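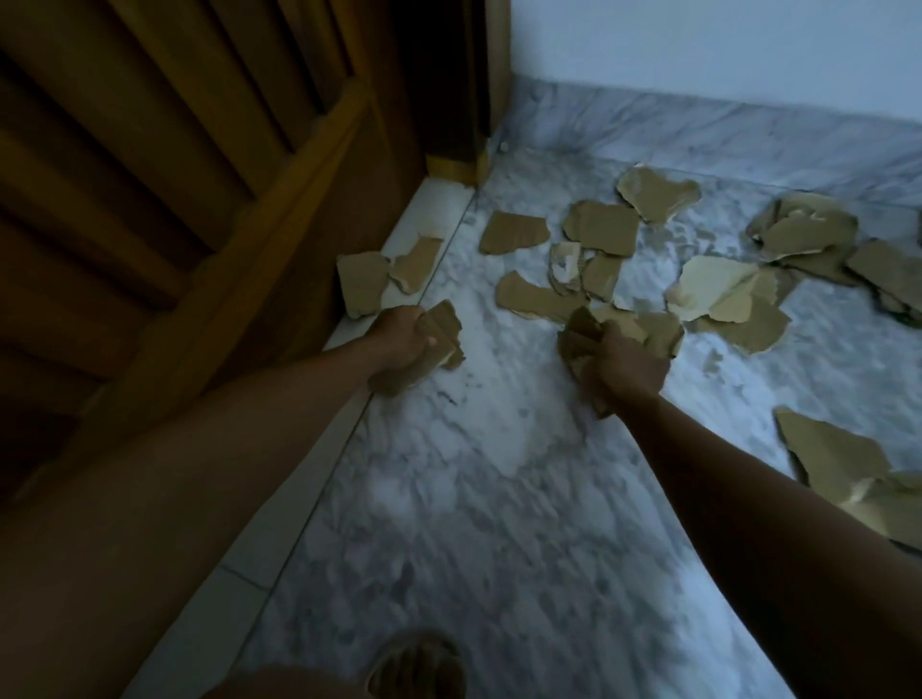

*C. Le Goff, Sun 4 June. Hallway floor, cardboard pickup, continued from May notes*

Torn cardboard again, on the marble by the wooden door. Stock is one Korkov shipping carton, single wall, torn by hand. No blades this time. The knife-cut pieces in May had straight edges and sat dead flat, and they told us very little about ordinary packing waste.

Pieces go down scattered. A couple lean on the white strip at the foot of the door, and I want those kept in every layout. A leaning piece gives an edge to get hold of. A flat one on polished stone does not, and tends to slide before it lifts.

Procedure as run:

- sweep first, soft brush, door closed
- tip the pieces from knee height and leave them where they land
- both hands working, one piece per hand
- pieces into the Granska bin, bin weighed before and after
- second sweep, dust weighed separately

Total off the floor, pieces only: 169 g. The sweepings barely registered on the small scale and I would not quote a figure.

Observations, in no order.

Crumpled scraps are the easy ones. They stand off the floor and can be taken from nearly any side. Folded wads also fine if pressed down first and then closed on. The large ragged pieces come up all right but shed, mostly from edges where the outer liner has torn away and the paler inner layer is exposed. Colette's rule for next time (mine, so I had better follow it): handle by the intact liner, keep off the frayed edge.

Small flat pieces took longest. Three of them had to be walked to the wall and tipped up against the baseboard. Wetting a fingertip works but leaves a mark on the stone, so no.

Light is poor on the door side. Brown board against brown door is hard to pick out at a glance, much easier against the grey veining. White crumbs are the reverse and vanish on the marble. Check the corner by the jamb on hands and knees before calling the floor clear.

Time per round roughly 7 minutes including both sweeps. Could be shorter with the bin closer, but then it gets kicked.

Mfinanga wants the same run on their carpet tile. I expect the flat pieces to be easier there and the crumbs a good deal worse. Clinent carton is heavier board and needs its own run, not to be mixed with the Korkov.

To do:

- re-zero small scale, it drifted again
- label the torn stock by carton, the bags are getting confused
- try the wide dustpan against the baseboard, the narrow one leaves a line
- copy bin weights into the sheet from row 3,621 down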